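2018-01-12
Par l'association Clillus

Rapport d'avancement à la fondation Wuseck – sentier du canal et gîte d'étape

Le présent rapport couvre les travaux menés depuis le versement de la deuxième tranche. Il suit l'ordre de la convention : sentier, ouvrages, hébergement, signalétique, budget. Les pièces comptables sont transmises séparément.

Sentier

Le débroussaillage est terminé entre l'écluse basse et le hameau. Le tracé suit l'ancien chemin de halage partout où celui-ci est encore lisible. À la hauteur de la prairie humide, nous avons dû remonter le passage vers le talus, car l'exploitant souhaite garder l'accès au canal pour ses bêtes. L'accord est écrit et figure au dossier. Le détour est court et ne change rien au niveau de difficulté annoncé.

Le revêtement a été posé sur la partie basse. Nous avions prévu du sable stabilisé sur toute la longueur ; dans le sous-bois, où l'eau ruisselle en hiver, l'entreprise Trujillo a proposé un empierrement plus grossier avec deux saignées en travers du chemin. Nous avons accepté. Le surcoût est absorbé par la ligne « terrassement », qui n'avait pas été entièrement consommée.

Reste le raccordement à la route départementale. La demande de permission de voirie est déposée, sans réponse à ce jour. Tant que nous ne l'avons pas, l'arrivée des marcheurs se fait par le parking de la mairie.

Ouvrages

Le ponceau de pierre, daté de 1782 sur la clé de voûte, était le point le plus incertain du projet. Le bureau d'études Flukstead a rendu son diagnostic. La voûte est saine, les parapets ne le sont pas. Celui de l'aval a été démonté, les pierres numérotées et rangées sous bâche dans la cour de la remise communale. Le remontage à la chaux attendra la fin des gelées. En attendant, une main courante provisoire est en place et le passage est limité aux piétons.

L'écluse basse n'est pas comprise dans la convention, mais nous signalons que le bajoyer gauche se dégrade. Une visite avec le propriétaire est prévue.

Hébergement

Le gîte occupe l'étage de l'ancienne maison éclusière. Il comptera 5 chambres. L'électricité et la plomberie ont été réceptionnées, avec une réserve sur la ventilation de la salle d'eau du fond. Le choix retenu pour les chambres est simple : murs blancs, sol clair à l'aspect bois, plinthe gris foncé, petit mobilier blanc. Le rez-de-chaussée recevra la salle commune et un local à vélos, dont les travaux n'ont pas commencé.

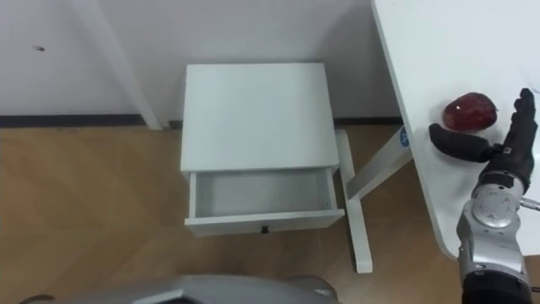 Flukstead nous a toutefois fait remarquer que l'ouverture du gîte avant celle du ponceau aux vélos priverait l'hébergement d'une bonne partie de sa clientèle de printemps, et qu'il vaudrait mieux caler les deux calendriers. La remarque est juste. Nous avons examiné un report de l'ouverture, puis écarté cette solution : les premières demandes viennent de groupes de marcheurs, et la commune compte sur la taxe de séjour dès cette saison. Un itinéraire de contournement pour les cyclistes sera donc fléché par le pont routier jusqu'au remontage du parapet.

La question du chauffage est réglée. La chaudière à granulés a été préférée aux convecteurs – plus chère à l'achat, moins à l'usage d'après les deux devis comparés. Le silo demande un accès pour la livraison, et le portail de la cour devra être élargi. Ce point n'était pas chiffré au départ.

Signalétique

Les textes des panneaux ont été relus et validés par la commune. Ils portent sur le halage, la pierre locale et les crues. Le panneau sur les crues a été raccourci, il débordait du format. Les poteaux en châtaignier sont livrés et attendent d'être scellés. Un panneau de départ sera posé à chaque extrémité du sentier. Le logo de la fondation Wuseck y figure selon la charte reçue ; merci de nous confirmer qu'il s'agit bien de la version en vigueur.

Budget

La ligne « revêtement » est engagée à 100 %. La ligne « ouvrages » le sera à la signature de l'ordre de service pour la chaux. Nous demandons l'autorisation de virer le solde de la ligne « études » vers « hébergement » afin de couvrir l'élargissement du portail. Le montant total de la subvention reste inchangé.

Le prochain rapport sera remis après la pose des panneaux. D'ici là, une visite de chantier peut être organisée pour la fondation, de préférence un matin, le site étant fermé l'après-midi pendant les livraisons de pierre.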